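An Open Day at the Fleterlow Fieldhouse

Sunday, March 19, 2023
By Thongchai Boonyarit

Filed under: High School Hoops, Road Trips

I have been driving past the old gym in Hurelwood for years on my way to other people's basketball games, so when the folks at Fleterlow High put out word that they were opening the doors of the new fieldhouse to anyone who cared to walk in, I put gas in the car and went.

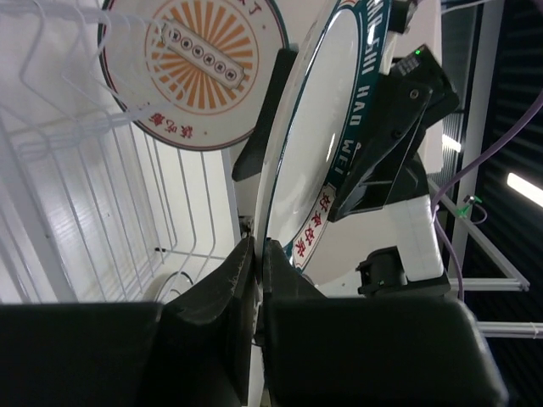 Getting in and getting lost

Parking is behind the building, past the softball diamond, and the sign for it is smaller than it ought to be. I went by it twice. Once I was inside, a sophomore guard in her warmup jacket handed me a folded map and asked whether I wanted the long tour or the short one. Well, you know me. I took the long one.

We started in the lobby, where they have brought over the trophy case from the old place, and I could have stayed right there all afternoon (I very nearly did). The 84 team is in there, shorts and all, along with a net from the district final against Vavden that has gone the color of weak tea. My guide had never heard of that game, so I told her about it, overtime and everything, and she was very polite and only looked at the clock once.

The floor itself

The main court is a beauty. The bleachers pull out on both sides now, and the seats behind the baskets are close enough that you'll want to keep your feet in. They let us walk out onto the floor in our socks, and a little boy ahead of me slid clear from the free throw line to the baseline and had to be fetched back by his grandmother. I took one shot myself from the left elbow. We will leave it at that.

What I liked best was the sound. The old gym had that tin roof, and if it rained in the third quarter you couldn't hear the whistle. The new place holds the noise down low where the players are. When the girls' squad ran a short scrimmage for us, I could hear them calling out screens from up in row 7, and I was glad to hear it, as talking on defense is what they were missing when Mahama ran them ragged back in the winter.

Downstairs

The locker rooms are under the north stands, with a film room between them that seats the whole varsity. One of the assistant coaches was running clips on a loop and was happy to stop and explain the new zone to anybody who asked. I asked. I think I followed the first half of it. She said the players used to watch film in a chemistry classroom, balancing a laptop on a stool, and that they still come in and sit in the same order out of habit.

There is also a training room with 2 taping tables and a proper ice machine, and if you ever stood in line with a bread bag at the old cafeteria freezer you'll know why I stopped to admire it.

By the time I got back upstairs, the sign-in book had reached 376 names, which for a town this size is a fine turnout. I added a note next to mine asking them to do something about the parking sign. The concession window was open and the popcorn was the same as ever, a bit heavy on the salt.

The summer league draw is in April, and they plan to hold it right there on the floor. I'll be going back for it, and I'll be taking the first left after the diamond.

Comments

oldrebounder says:
I was at that Vavden game! It was double overtime, though, Thongchai. My dad lost his hat.

Marcy in Hurelwood says:
My grandson was the one sliding in his socks. He has a floor burn and is very proud of it.

backcourt_mom says:
Does anybody know if the side door is open for practices? The map didn't say.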